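Fluorescent to LED tube swap, ballast bypass or not
Ultmont Workshop Forum > Electrical and Lighting

palomino_105
Tue 20 November
Planning to replace the T8 tubes in a metal-roofed unit near Plokcombe. Options are plug-and-play tubes on the existing ballasts or type B with the ballasts removed. Two of the ballasts hum. Any reason to keep them?

Inness
No. A ballast draws power itself and is the next part to fail. Bypass, label the fixture, done.

post3643
Disagree with the blanket answer. Check the sockets first. Single-ended type B needs non-shunted sockets, and instant-start fixtures usually have shunted ones. If the ballasts are sound, type A is a tube change and no rewiring.

Inness
Two of them hum. They are not sound.

post3643
Then replace those two. I did mine in August and would not rewire the rest for a few watts.

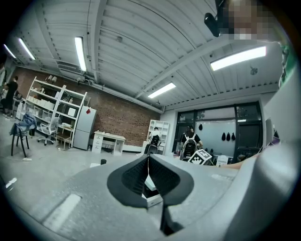
Spacing matters more than tube type in my view. LED tubes throw most of their light downward, so a layout that was fine with bare fluorescents can leave the upper walls dull. With fixtures mounted on a white corrugated ceiling and steel beams crossing it, you lose some of the bounce you have now. Try one fixture for a week before ordering 3 cases.

palomino_105
Sockets are shunted, just checked. Leaning toward type A for now.

Inness
Sockets are cheap. Still bypass.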